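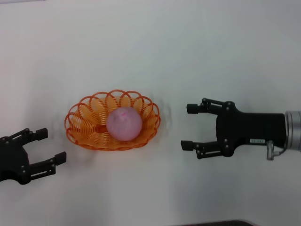
Step 1. Sort the table before you touch the software

Everyone wants to go straight to the app. Don't. Most of the support tickets we get for the Zimus two-arm kit are table problems, and I've written the same reply so many times I'm putting it here instead.

What you want is a plain matte surface. White is good. Gloss is bad, the head camera picks up the ceiling lights and the pads start chasing reflections. If your bench is shiny, tape down a sheet of matte card and get on with it.

Clear everything off the middle except the basket and the ball. Mugs, hex keys, phone, all of it. Tools go on the shelf. Yes, even the 3 mm key, you'll be back for it at Step 4, I know.

Orange wire basket and pink ball is a nice pair to learn on. Both stand out against white, easy to find in the camera view. The ball is a forgiving shape and the basket is not, so you get both kinds of grasp in one task.

Step 2. Power up, arms home

Main switch first, then the controller, then the tablet. Wait for the green light on each arm. Takes a minute from cold, longer in December if your shed is like mine and you've got the fan going on the controller.

Tap Home. Keep your hands out. Both arms will swing back and park either side. If one stops short, it's nearly always the cable snagged under the wrist. Power off, free it, start again. Do not pull it free with the arm live.

Step 3. Face the grippers in

Bring the two wrists down until the grippers are level with the basket and pointing at each other from left and right. Fingers open. You're after a straight line from one gripper, through the basket, to the other. Eyeball it from the head camera view, not from where you're standing, your own angle will fool you.

Doesn't have to be even. I like the basket a bit nearer the left arm, so the left one has a short reach to the rim and the right has room to come in for the ball. Left holds, right picks. Swap it if you're running the mirrored program, but then swap it everywhere, incl. the task file.

Step 4. Check the pads and the linkages

Quick one. Each finger has a flat black pad on the tip. Press it with your thumb. If it shifts, nip up the screw behind it with the 3 mm key. Snug, no more. Over-tighten and the pad bows, then the ball rolls out every time and you'll blame the software.

Look at the little pins along the finger bars while you're in there. Any standing proud, push it back and seat the clip. New kits get 1000 open-close cycles before they leave Dotville, so they should be fine. Secondhand kits, check properly.

Step 5. Set the speed and squeeze

Settings, Hand, Speed. Start at 19. The slider goes way past that and you will be tempted. Leave it.

Squeeze is a seperate slider underneath. For a soft ball, go low and creep it up until the ball lifts without slipping. For a wire rim, lower again. The loops bend easier than you'd think and once they're bent they don't quite come back. I have a drawer of sad baskets.

Write your numbers down. The app forgets them if you update. Known bug, Grajales firmware, they say it's on the list.

Step 6. Teach the rim grasp

Left arm only. Tap Teach, then hand-guide the gripper in until one pad is inside the rim and one outside. Tap Mark. Tap Close. Give the basket a gentle tug with a finger, it should resist. Tap Save.

If it slides around on the table you're too shallow. Back out, go in a touch deeper, Mark again. Watch the lower finger, it likes to touch the table before you notice. There's a soft stop for that under Safety and it ships turned off, no idea why. Turn it on.

Step 7. Teach the ball pick

Right arm now. Same routine. Come in over the rim, fingers wide, one pad each side of the ball at its fattest part. Mark, Close, lift straight up. Straight up, not up and back. Dragging it across the loops is how you knock the basket and lose the left grasp too.

Hold for 3 seconds. If it stays put, lower it back in and Save.

Then run the pair together on Slow with your hand near the stop button. Dzintra Lill on our bench does her first run with the ball out and just lets the arms go through the motions. Smart. Do that.

Step 8. Record your runs

Tap Record, give the task a name you'll recognise later, hit Go. Nudge the basket a little between runs, turn it, shift the ball. If you leave everything in the same spot the arms only learn that spot.

The base Fovura plan stores 2000 runs, then it starts overwriting the oldest ones without asking. Export as you go. I lost a good set that way and I'm still cross about it.

Common problems

Ball squirts out sideways: pads not level, go back to Step 4.

Basket lifts with the ball: left squeeze too low, or rim grasp never saved. Check the task list, there should be two entries.

Camera can't find the ball: lighting. Kill the desk lamp and use the overhead.

One gripper closes late: re-run Home on both arms, then try again. Still late? Send us the log.

Is the kit worth it for this? I'd say yes if you've got the bench space and the patience for the first afternoon. The arms are solid, the grippers are better than the old ones, the app is meh. Rental is the safer way in if you only need it for one project.

Spare pads and baskets are on the parts page. Log files go to the support form, attention Zane Stankevičius, and please put your kit number in the subject line or it'll go to the bottom of teh pile.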